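Wendgate Residents' and Workshop Association
Minutes of the general meeting, March 7, 2023
Held in the Poltov Room, 7 p.m. Quorum present, once the coffee was moved inside.

1. Minutes of the last meeting
Approved with one correction. The dishwasher was "discussed," it was not "resolved."

2. Can a machine do it yet?
The working group reported on its visit to Fotemside, where robot arms are being taught household and shop-floor chores. Members had asked for a plain answer on whether the association should stop paying for the evening tidy-up of the playroom and the parts bench. The plain answer was no. The longer answer took up most of the evening.

The group explained that the arms at Fotemside spend their days picking things up and putting them down again, mainly toy bricks. A member asked whether this was work. The chair said that anyone with a toddler could answer that. 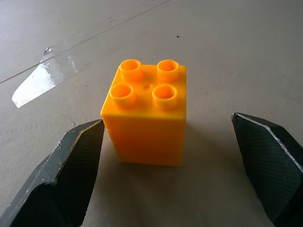
One brick at a time on a clear table is within reach, the group said. A playroom floor at six o'clock is another matter, as is anything involving a fitted sheet. Fotemside staff were asked about laundry and changed the subject to bricks.

On the shop-floor side, the bench has 50 drawers of fasteners, 4 of them labeled correctly. The group felt that a robot would need to be told what goes where, and that the association would first have to agree on this itself. Discussion followed – it was not short.

A proposal to rent an arm for a trial in June was costed at $1,049, not including delivery or someone to stand next to it. Defeated on a show of hands.

Agreed: keep the present cleaning arrangement with Baranauskienė Services. Working group to visit Fotemside again next year and ask about sheets.

3. Dishwasher
Still discussed. It remains the only robot the association owns, and it needs a new door seal. Two quotes to be obtained.

4. Any other business
The lost property box is full. Members are asked to look in it before complaining about it.

Meeting closed at 9:20 p.m. Chairs were stacked by hand.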